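How to sort a linen cupboard so it stays sorted

Posted 2019-11-28

I've put this off for years, so if your own cupboard is a landslide of pillowcases, please know you're in good company. Mine took one slow morning with the radio on (and two pots of tea), and I've only had to tidy it once since.

Start by taking everything out. Yes, everything, even the picnic rug at the back and the tablecloth your aunt gave you. Pile it on the bed by kind: sheets, towels, doonas, odds and ends. Wipe the shelves with warm water and a splash of vinegar, then leave the doors open for 30 minutes or so while you go through the piles.

Now be a bit firm with yourself. Two sets of sheets per bed is plenty for most households – one on, one in the wash or waiting. Anything thin in the middle can be cut up for rags, and old towels are nearly always welcome at an animal shelter if you ring first.

Measure your shelves before you buy a single tub. Mine are 40 cm deep, and the first lot I brought home stuck out just far enough to stop the door closing, which I was very cross about. Look for handles you can get your fingers through, especially for the high shelf.
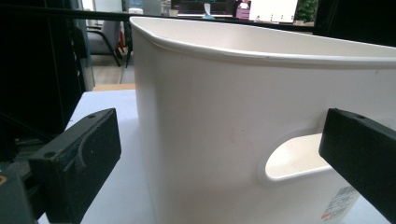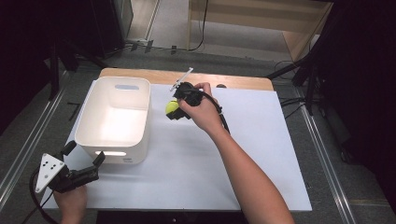 White plastic storage bin with oval handle holes.

Fold each sheet set and tuck it inside one of its own pillowcases, so the whole lot comes out in one go. My friend Danilo Ignacio taught me that, and I'd never go back! Stand the bundles on their ends in the tub, like books, with the fold facing up. Towels go on the middle shelf where the kids can reach them, and heavy blankets go down low.

Label the front of each tub with masking tape to begin with. You'll change your mind at least once, and tape peels off nicely. I swapped the guest sheets and the beach towels in January and haven't touched them since.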